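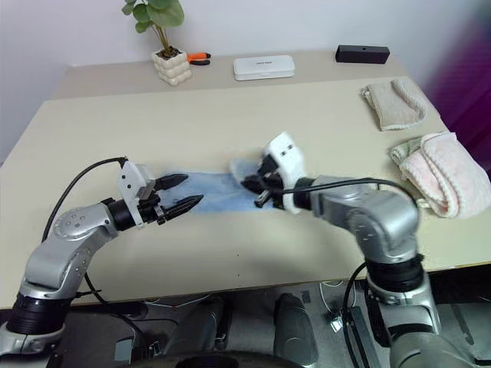
Blue cloth on the table, two arms, and two folded towels on the right. My bench at Fenex this week.

**1/12** I work in the towel and small linen room at Fenex, Wutbridge site. Many of you asked me what it is like since the arms came, so I will write it in a few posts. I am not an engineer, I fold and I check. Please excuse my English where it is a bit stiff.

**2/12** First, what the job was. Hotel and clinic linen arrives from the dryers in carts. Sheets go to the big ironer, which has been automatic for many years. Small pieces came to us, by hand. Face cloths, hand towels, bath mats, salon towels of every colour. I did this for most of my working life in Canada.

**3/12** In September the company put in the first folding station. The software is called Stelto and a firm named Vidmar looks after it. We had one meeting before, on a lunch break, with sandwiches. I remember that the question of hours was asked four times and answered once.

**4/12** The thing that surprised me is how slow a single cloth is. Both grippers must find the fabric, hold it, stretch it, and only then comes the fold. My hands do a face cloth before I have finished thinking about it. The arms need to think about every corner.

**5/12** But they do not have my shoulders. On my last full hand shift I did 1,944 pieces (we log them, it is how the clients are billed). I went home and could not lift the kettle properly. My neighbour at the next bench has worn a wrist brace for longer than I have known her.

**6/12** What I do now: I sort the cart, I set the difficult pieces apart, I check what comes off the station, and when a cloth gets bunched up I pull it straight and start it again. So there is still folding in my day. Maybe a third of what it was.

**7/12** Difficult pieces, for those who are curious. Anything with a decorative edge. Thick terry, which likes to roll up into a bundle. Old cloths that went out of square in the wash. Thin flat ones in one plain colour are the easiest, and I give those to the arms first in the morning, same as you would do with any new colleague.

**8/12** The change I like less is the quiet. We were a talking room. Eight people around one long table, somebody always had a story about a cousin. Now we stand apart, each by a station or a cart, and you have to raise your voice over the fans. I miss the cousin stories more than I expected.

**9/12** Pay. It stayed the same on the hour, but the piece bonus is gone, because how do you count it now? For a fast folder this was real money, close to a grocery bill. The union has asked for a skill rate instead, for those who trained on the stations. The training was 12 hours and it was paid. We wait for an answer.

**10/12** No one was let go from our room so far. Two people moved to the dryers and one retired when she had planned to. I write this carefully – "so far" is the manager's own expression, and I noticed it.

**11/12** My advice if this is coming to your workplace: ask who is going to write down the problems. In the first weeks we told them out loud and they disappeared. Then I started a notebook, with the time and the kind of cloth. After 90 entries Vidmar sent a person who sat with us for a whole shift and changed how the pick starts. That was the best day of the project, in my opinion.

**12/12** I will try to answer your questions on the weekend. To the person who asked if it can do fitted sheets: no, and neither can my brother-in-law. Next I want to write about the sorting, which is harder than folding and gets no attention at all.

January 15, 2021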